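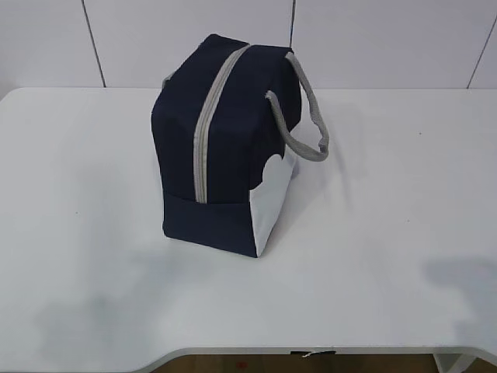 Cahier d'atelier, décembre 2019
Démonstration chez Cordier : ouverture et rangement d'objets souples

Arrivée en début de matinée, badge visiteur, chaussures de sécurité prêtées (une pointure trop grande). Iida Nurmi nous a reçus à l'accueil et nous a suivis toute la journée. Elle s'occupe du poste de manipulation depuis le début du projet Mumside. Nous étions 7 visiteurs en tout, dont deux de Jirnaslow que je connaissais déjà du printemps.

1. Le poste

Table blanche contre un mur carrelé blanc, bord avant découpé en courbe. L'objet du matin était le sac isotherme bleu marine à fermeture grise, posé debout, anse vers la droite. J'ai demandé pourquoi un sac à déjeuner et pas une boîte. Iida : une boîte, ils savent faire depuis deux ans, et les clients arrivent tous avec des choses qui se plient. Le tissu se creuse dès qu'on appuie, l'anse bouge toute seule, la fermeture doit être tenue d'un côté pendant qu'on tire de l'autre.

À noter pour nous : bleu marine mat sur table blanche, le contour du corps du sac se détache très bien. Par contre le panneau blanc du côté droit, celui qui a le bord supérieur en forme de nuage, se confond presque avec le plateau. Leur segmentation coupait régulièrement le sac à cet endroit et croyait l'objet plus étroit qu'il n'est. Ils ont réglé ça en ajoutant la profondeur et ne touchent plus à la couleur. Chez nous la table est gris clair, même problème à prévoir avec les barquettes.

2. Déroulé des essais

Quatre tâches présentées :
- saisir l'anse et déplacer le sac vers l'avant de la table ;
- ouvrir la fermeture jusqu'au panneau du bas ;
- y mettre une gourde fournie par eux ;
- refermer.

Déplacement par l'anse : réussi à chaque fois devant nous. La pince descend dans la boucle, se ferme sur la sangle, soulève peu. Vitesse très prudente. Le sac pivote à la dépose et finit souvent de travers, ce qui ne gêne pas la suite.

Ouverture : 9 essais, 4 complets. Les échecs se ressemblent. La pince perd le curseur au passage de l'arête, là où la fermeture quitte le dessus et redescend sur la face avant. Le tissu fait un pli, la traction n'est plus dans l'axe. Sur un des essais le sac a basculé vers l'avant et l'opérateur a arrêté le bras à la main. Iida ne l'a pas caché et a rejoué la séquence au ralenti sur l'écran, c'est ce que j'ai trouvé le plus utile de la matinée.

Gourde : réussi quand l'ouverture est assez large, sinon le bord du sac est repoussé vers l'intérieur. Ils ont essayé un doigt plus long pour écarter le bord avant l'insertion, pas encore au point.

Refermer : un seul essai montré, allé aux deux tiers. Ils n'ont pas insisté.

3. Données et apprentissage

Leur base compte 1 351 démonstrations sur objets souples, toutes faites en téléopération au même poste. Chaque séquence commence par une vue de la table avec l'objet seul, bras sorti du champ. J'aime bien cette habitude, on compare facilement les positions de départ et on repère tout de suite un éclairage qui a changé. À reprendre chez nous.

Étiquetage fait à la main, en fin de journée, par la personne qui a téléopéré. Ils notent réussite, échec, et un troisième cas « récupéré » quand l'opérateur a dû s'y reprendre. Nous n'avons que les deux premiers. Je pense que le troisième vaut la peine, à discuter.

Question posée par Jirnaslow : est-ce que ça tient avec un autre sac ? Réponse : oui pour l'anse, non pour la fermeture. Pour un nouveau modèle ils refont une campagne courte.

4. Pince

Doigts fournis par Kastura, patins souples remplaçables. L'usure se voit sur les bords, ils les changent plus souvent que prévu dans le contrat. J'ai pu manipuler un jeu neuf et un jeu usé. Le neuf accroche nettement mieux sur la sangle grise. Sur le curseur je n'ai pas senti de différence, le problème est plutôt la forme du bout, trop large. Iida a gardé mon croquis d'un bout biseauté, et m'enverra les cotes de fixation.

5. Discussion de l'après-midi

Salle de réunion, café, beaucoup trop de diapositives. Retenu :
- le temps de cycle ne fait pas partie de leurs objectifs pour l'instant ;
- ils veulent un capteur d'effort au poignet, budget demandé ;
- le second poste sera identique, même table, même découpe devant pour que l'opérateur puisse s'approcher ;
- pas de prêt de données avant la fin de Mumside.

Le dernier point nous embête un peu. J'ai proposé un échange limité aux séquences d'anse, Iida transmet.

6. À faire

Commander un sac du même genre, foncé, avec anse en sangle. Vérifier la hauteur de notre caméra, la leur voit le dessus, la face avant et un côté en même temps, la nôtre écrase tout. Refaire un essai de profondeur avec un objet blanc sur la table. Imprimer deux bouts biseautés dès que les cotes arrivent. Ajouter le cas « récupéré » au formulaire si tout le monde est d'accord.

Rendre les chaussures : fait. Badge oublié dans ma veste, à renvoyer par courrier.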